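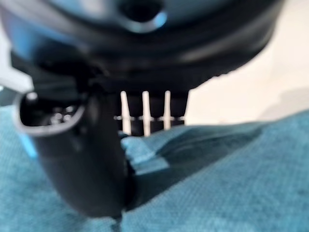 Recouvrir un plateau de table avec du tissu bleu canard
Par Pascal Teuber, mis en ligne le 2 décembre

J'adore ce projet ! Il se fait en une après-midi, il ne demande ni machine à coudre ni gros outillage, et il change complètement l'allure d'une vieille table. La mienne sert à tout : trier des boutons, dessiner, monter des maquettes, prendre le café. Sur du tissu, les petites pièces ne roulent plus par terre et on pose ses affaires sans bruit. Quant au bleu canard, je l'ai choisi sur un coup de cœur, et je le reprendrais demain.

Ce qu'il vous faut

Un tissu d'ameublement assez dense, sans élasthanne
Une couche de molleton fin
Une agrafeuse murale et des agrafes de 4 mm
Des ciseaux de couturière, une craie, un mètre ruban
Un fer à repasser
Un tournevis pour démonter les pieds

Côté métrage, mesurez la longueur et la largeur du plateau, puis ajoutez deux fois l'épaisseur et deux fois le rabat que vous voulez en dessous. J'ai pris environ 267 cm dans un rouleau Baloyi, ce qui m'a laissé une belle chute pour deux housses de coussin. Si votre tissu a un motif, prévoyez plus large.

Préparer le tissu

Lavez-le avant de couper, même si le vendeur vous jure qu'il ne rétrécit pas. Le premier que j'avais essayé, un coton Hirex très joli au demeurant, avait perdu plusieurs centimètres au premier lavage et je m'étais retrouvé avec un coin tout nu. Repassez ensuite sur l'envers, encore légèrement humide. Un pli oublié à ce stade se verra pendant des mois, surtout avec une lampe posée à côté.

Préparer le plateau

Démontez les pieds et rangez les vis dans un bol. Poncez légèrement les arêtes au grain fin, juste de quoi casser l'angle, puis passez un chiffon partout. Posez le molleton sur le dessus, lissez-le à la main et coupez-le au ras du bord. Quelques points de colle en bombe suffisent pour qu'il reste en place quand on retourne le tout.

Tendre et agrafer

C'est mon étape préférée – on voit enfin la table prendre sa couleur !

Étalez le tissu au sol, envers vers vous, et posez le plateau dessus, molleton contre tissu. Vérifiez que le droit-fil est bien parallèle au grand côté. Rabattez le milieu d'un grand côté et mettez une agrafe, une seule. Passez au milieu du côté opposé, tirez fermement, agrafez. Faites pareil sur les petits côtés.

À partir de là, progressez du centre vers les coins en alternant les côtés, avec un écart de 38 mm entre les agrafes. Retournez le plateau de temps en temps pour regarder le dessus. S'il y a une vague, enlevez les agrafes du secteur avec un tournevis plat et recommencez, ça prend deux minutes. Tirez avec la paume bien à plat, les doigts serrés : une traction du bout des doigts laisse de petites marques en étoile.

Les coins

Arrêtez-vous un peu avant chaque angle. Ramenez la pointe du tissu vers le centre du plateau et agrafez-la, puis rabattez les deux côtés par-dessus, comme pour un paquet cadeau. Coupez l'excédent seulement une fois le pli bien net. Sur une table aux angles arrondis, faites plutôt une série de petits plis réguliers, tous couchés dans le même sens.

Finir proprement

Pour cacher les agrafes, je colle une bande de gros-grain tout autour, dessous. Revissez les pieds, remettez la table debout, passez une dernière fois la vapeur à distance et brossez dans un seul sens.

Et l'entretien ?

Un coup de rouleau adhésif chaque semaine, et l'aspirateur avec la brosse douce quand il y a des miettes. Pour une tache de café, tamponnez tout de suite à l'eau tiède avec un linge blanc, sans frotter. J'ai aussi essayé l'imperméabilisant Cluto en juin sur une chute : la teinte avait un peu foncé, alors faites un essai dans un coin caché avant de traiter tout le dessus.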